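Measuring the Inferior Vena Cava with Ultrasound: a Step by Step Guide for Beginners

Written for new sonography trainees at the Vogler teaching unit. Please read it together with your local protocol, and ask your supervisor when the two do not agree.

Before you start

The inferior vena cava (IVC) is a large vein with a thin wall. Its size changes with breathing, with the position of the patient and with the pressure in the right atrium. For this reason a single number without a note of how it was taken has little value. I have seen many reports with "IVC 19 mm" and nothing else, and the doctor on the ward can do very little with it.

You need a low frequency probe. The phased array probe is what most of us use for the heart, and it is good enough here also. A curved abdominal probe gives a wider picture near the skin and many beginners find the vein faster with it. Choose the abdominal preset if you have the curved probe, and the cardiac preset if you have the phased array. Be careful with the orientation marker. In the cardiac preset it is normally on the right side of the screen, and in the abdominal preset on the left. If you change the preset in the middle of the exam, the picture will flip and you can lose your way.

Position of the patient

The patient lies flat on the back. A small pillow under the head is fine. If the belly muscles are tight, ask the patient to bend the knees, so that the abdominal wall becomes soft. Patients who are short of breath cannot always lie flat. In this case raise the head of the bed only as much as they need, and write the angle in the report.

Do not ask for deep breaths yet. Let the patient breathe quietly for one minute and use this time to enter the name and the hospital number.

Step 1. Find the heart first

Put the probe just under the xiphoid process, with the beam directed to the left shoulder. Keep the probe almost flat on the skin and hold it from above with your hand, not like a pen. You should get the subcostal four chamber view. Increase the depth until the whole heart is on the screen.

Move the right atrium to the center of the screen. This is the step that beginners skip. If the right atrium is not in the center, it will leave the picture when you rotate.

Step 2. Rotate to the long axis

Turn the probe counterclockwise by a quarter turn, slowly, and keep the right atrium in view during the whole movement. The vein will open as a long dark tube which goes through the liver and enters the atrium. Tilt the probe a little to the right side of the patient if you only see a part of it.

Step 3. Make sure that it is not the aorta

This mistake is common and I made it myself more than once in my first months. The aorta lies to the left of the IVC, it has a thicker and brighter wall, and it does not enter the right atrium. The IVC receives the hepatic veins shortly before the atrium. If you can see one hepatic vein joining the tube and the tube opening into the atrium, you are in the right vessel.

Pulsation alone is not a safe sign. The IVC can move with every heartbeat, because the aorta and the right heart are so near. When you are in doubt, use pulsed Doppler - the aorta gives a sharp systolic signal, and the vein gives a lower signal with several phases.

Step 4. Place the calipers

Measure one to two centimeters from the junction with the right atrium, close to the point where the hepatic vein enters. The line between the calipers must be perpendicular to the long axis of the vein. Measure from inner edge to inner edge.

Record a loop of at least one full breath and scroll it back and forward. Take the largest diameter, which in a patient who breathes alone is at the end of expiration. Then take the smallest one during inspiration. 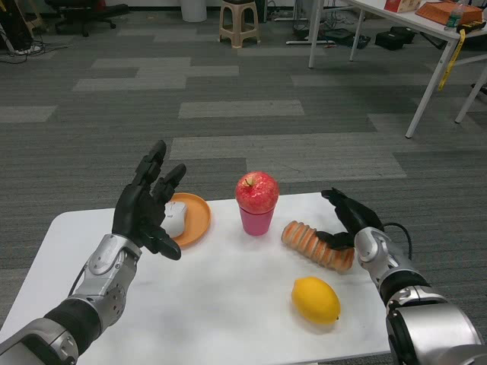 Can I use M-mode in place of the 2D picture?

Many departments accept it, but first check the 2D loop for sideways movement. The M-mode line stays in one place while the liver and the vein slide down with inspiration, so the line may cross a different part of the vein than the one you chose. When the vein slides a lot, stay with 2D.

Step 5. The sniff

Ask the patient for a short, quick sniff through the nose. Show it yourself first, as it is hard to explain in words, especially if the patient speaks another language. Record the loop before you give the command and not after. Repeat it if the vein has left the plane.

The collapse is calculated in this way: take the maximal diameter, subtract the minimal diameter, divide the result by the maximal diameter and multiply by 100. With 20 mm and 8 mm you get 60 percent.

In adults who breathe without a ventilator, a vein of 21 mm or less which collapses more than 50 percent with a sniff suggests a normal right atrial pressure. A vein larger than 21 mm which collapses less than 50 percent suggests a high pressure. Everything between these two groups is intermediate, and you should look for other signs, for example the flow in the hepatic veins.

Step 6. Check in the short axis

Turn the probe back to the transverse plane and look at the vein in cross section. It is often oval and sometimes very flat. If your long axis cut went through the side of the tube and not through the middle, your diameter will be too small, and this view will show it to you. My colleague Hannelore Kettler takes the short axis loop before the long axis, and this order works as well. Choose one order and keep it.

When the measurement can mislead you

Patients on a ventilator. Positive pressure changes the direction of the effect, and the vein becomes larger in inspiration. The limits given above are not made for these patients.

Athletes. Young trained people can have a wide vein with normal pressure.

Too much pressure with the probe. A thin patient and a heavy hand will give you a flat vein. Release the probe until you nearly lose the contact, and measure again.

High pressure in the abdomen. The vein can be narrow although the atrial pressure is high.

How to write it in the report

Give the maximal diameter, the collapse in percent, the place of the measurement, the position of the patient and the type of breathing. Please write also if the sniff was weak. An example from our template:

"IVC 17 mm at end expiration, long axis, 2D. Collapse above 50 percent with sniff. Patient supine, spontaneous breathing, good cooperation."

Save both loops and the still pictures with the calipers. A second reader must be able to repeat your measurement from the stored material.

Practice sessions for the subcostal views are held on Saturday morning in room 161. Bring your own gel towel. For a place on the list please write to Everett Van Dusen.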